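Forum: Maintenance and Setup > End effectors
Thread: Card dropping out of V fingers, hand-held grippers

skosdale_bench wrote:
Looking for advice on finger pads. We have a set of hand-held grippers on the bench at Skosdale, all with the V-shaped fingers and black rubber pads. They pick boxes and tubes without trouble. Thin flat things are the problem. A card goes in upright, sits fine, then creeps down one side of the pocket when you tilt the wrist. Past 60 degrees it usually goes.

So far I have wiped the pads with a damp cloth, checked the finger screws and re-zeroed the opening width. Pads were changed 13 days ago so I don't think it is wear. Has anyone found a setting that works, or is it a different pad?

Tươi Vi wrote:
Did you run the new pads in? Ours come with a film on them from the mould and a damp cloth doesn't shift it. Isopropyl on a lint-free wipe, two goes, leave to dry between. Then close and open them empty for a while before you judge anything.

Also, which side does it creep down? If it's always the same side your fingers are not closing level.

skosdale_bench wrote:
Damp cloth only, so I'll try the isopropyl. It is nearly always the right side.
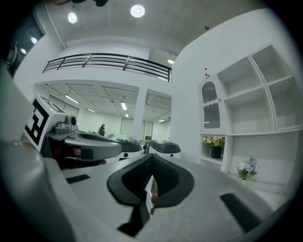
Card held in the right side of the pocket, rest of the set on the table behind.

I can see daylight under the left pad when they are closed on nothing, if I hold them up to a lamp. Not much, less than a sheet of paper.

ladderback wrote:
There's your fault then. If the pads don't meet all the way along, a box won't care but a card will. Slacken the two screws at the root of the finger, close it on a flat steel rule, nip them up while it is closed. Don't do it open and don't do it by eye.

I wouldn't bother with solvent. Rubber pads go hard if you keep putting alcohol on them.

Tươi Vi wrote:
Twice when new is not "keep putting alcohol on them". We have one pair on 2977 cycles that has been wiped at the start of every shift and it is still soft. Agree about the rule though.

ladderback wrote:
Depends what rubber it is. We had a batch from Fladora that went shiny in a month. I'd use soapy water and be done.

Tươi Vi wrote:
Fair enough, I have never had the Fladora ones. Ours are from Ní Mhurchú and they list isopropyl on the sheet. OP should look at the sheet for whatever he has.

skosdale_bench wrote:
Mine are Ní Mhurchú as well. Found the sheet, it does say isopropyl, and it says not to use acetone.

Question on the steel rule method. My screws have thread lock on them from the factory. Do I need to put more on after, or will they hold?

ladderback wrote:
Put more on. Low strength, a spot on each. Old stuff crumbles once you've cracked it. Clean the bits out of the hole first or the screw will feel tight when it isn't.

pm_kerrow wrote:
While you have the fingers off, look at the marker cube if yours has one. We had a gripper that had been knocked and the cube was sitting a hair off square. It held things perfectly well but every position we logged from it was out, and we spent two shifts blaming the fingers. Check it against one you trust. And don't pick the thing up by the cube, which everyone here does.

skosdale_bench wrote:
There is a cube on them, yes. I'd not thought of that. Will check them all against each other.

ladderback wrote:
Different problem from the one he asked about.

pm_kerrow wrote:
It is, but he has the tools out.

skosdale_bench wrote:
Update. Did the isopropyl first on its own so I could see what it changed. Some improvement, it now lets go later in the tilt but it does still let go. Then did the steel rule on one gripper. No light under the left pad any more. I did 800 picks with the same card, turning the wrist right over each time, and had two drops, both when I had put the card in crooked.

Left to do: the other grippers, fresh thread lock on the lot (waiting for a bottle from Skastham), and one cube I'm not happy with.

Tươi Vi wrote:
Good result. Write the date on the pad backs with a paint pen while they're off, then you'll know next time.

ladderback wrote:
Try it with a shinier card before you sign it off. Laminated ones are worse.

skosdale_bench wrote:
Will do both. Got some laminated ones in the drawer.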